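Come and sing with us – Lelby Community Choir is looking for new voices

Posted 3 March 2024

Right, I'll get straight to it. We need more singers. We lost a few over the winter (two moved to Trumcombe, one had a baby, and our best bass has gone off to sea, which I still haven't forgiven him for) and the back row is looking thin. If you've ever sung along to the radio and thought, well, that wasn't bad, please read on.

I've been running the choir for 13 years now and I still look forward to it all day. We sing a real mixture – folk songs, old hymns, a bit of gospel, the odd pop number that I've arranged at the kitchen table far too late at night. You don't need to read music. Plenty of us can't! I send out recordings of each part so you can learn it in the car or while you're washing up, and we go over everything slowly before anyone has to sing it by heart.

We're after all voices, but I'd be especially glad of tenors and basses. Altos, you're welcome too, of course. Sopranos, I do have quite a lot of you, but I've never turned one away and I'm not going to start now. There's no audition. I might ask you to hum a few notes on your first evening so I know where to sit you, and I'll do it quietly in the corner so you won't be put on the spot.

We rehearse in the upstairs room at the Frimpong Centre, from half past seven until nine, with a tea break in the middle. The stairs are steep, but there's a lift round by the bike racks and I can meet you there if you let me know. Parking is free after six. Bring a pencil, a bottle of water and something warm, as the heating up there has a mind of its own.
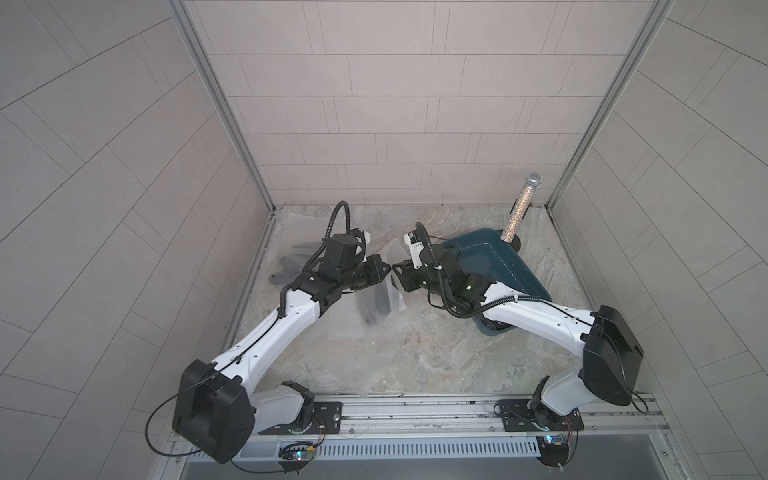 I only came to try it for one evening and I've been coming for six years, one of our altos, Surer, told me when I asked what I should put in this notice, and she said to make it very clear that you can stand at the back and mouth the words for as long as you like. She did that for a whole term. She now sings the solo in the spring concert, so do be warned.

It costs £50 a term, or £4 if you'd sooner pay on the night. Your first two evenings are free. If money is tight, have a word with me and we'll sort something out, no forms and no fuss. The fee goes on the room and our pianist, and on music when I can't find it second-hand.

The summer concert is the big thing we're working towards. I've picked 10 songs and I'm still arguing with myself over the last one. You don't have to take part in it if performing isn't your thing – some of our regulars never do, and they come along and cheer from the seats. If you do want to sing, we wear black with something green. A scarf is fine, and so are socks.

You should be 16 or over, and the oldest of us is well past 80, so please don't worry about being the wrong age.

To join, ring the centre office and ask for the choir, or leave your name and number at the front desk and I'll call you back. Or just turn up a bit before half past seven and look for the woman carrying too many folders. I'll have the kettle on.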